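Hulthorpe Groundwater Monitoring – Progress Report, March 2026

Water levels were logged at 11 boreholes over the reporting period. The logger at Esterau East failed and was replaced; 3 weeks of data are missing from that site. Nitrate sampling is 67 percent complete.

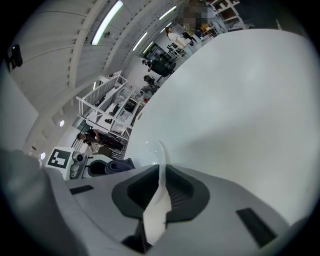 Levels in the northern boreholes remain below the seasonal mean – the southern group shows no clear trend. Pump testing at Nemberg is deferred to July pending site access. An additional 400 dollars is requested for lab fees. All other budget lines are unchanged.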